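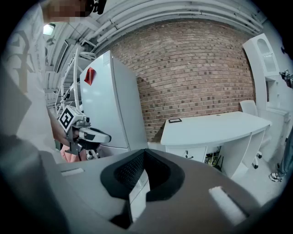 4.2 Collecting two-handed demonstrations

All demonstrations were recorded with a pair of handheld grippers, one for each hand. Each gripper carries its own wide-angle camera, so a session gives two video streams that have to be brought into a common frame before training. We call the collection set-up Mavum and the policy trained on its output Revura.

Figure 3. View from the camera on one gripper during collection. The other gripper is held out toward the refrigerator, with the marker cube on top of it in view.

The position of each gripper is first estimated from its own camera by visual-inertial tracking. This works well when the room has plenty of texture, such as a brick wall or full shelving, and poorly when a large plain surface fills most of the image. A refrigerator door at close range is a typical bad case. To limit the resulting drift we use the cube fixed to the top of the gripper, which carries a black-and-white fiducial marker (Figure 3). Whenever the camera on one gripper sees the marker on the other, the relative pose of the two is measured directly and added to the trajectory estimate as a constraint. Frames in which no marker is visible rely on tracking alone.

We recorded 177 demonstrations of appliance tasks in the room labelled Duvisel in our data release. Operators were asked to move at a comfortable speed and to keep both grippers in front of the body where they could. They were free to choose which hand went to the door. A demonstration was discarded if tracking was lost on either side for longer than 2 seconds, and 168 remained after this step. Most of the discarded ones failed while a gripper was being turned away from the room and toward a blank panel. We did not try to recover them by hand.

Other people were allowed to stay in the room during recording. Moving bodies add features that do not belong to the static map — a leg or a sleeve near the lens can cover a good part of the image — and we left it to the outlier rejection step to deal with them. Faces were blurred before the video was stored, and the policy was trained on the blurred version.

The marker constraint made the largest difference in tasks where one hand holds something steady while the other works. Without it, the two trajectories were each smooth but slowly moved apart, and the replayed motion closed the fingers beside the handle. With it, the offset stayed small enough for Revura to be trained without any manual alignment. Training ran for 2000 epochs with the same settings as in Section 4.1. Results for the single-handed tasks, where the second gripper was only a reference, are given in Section 5.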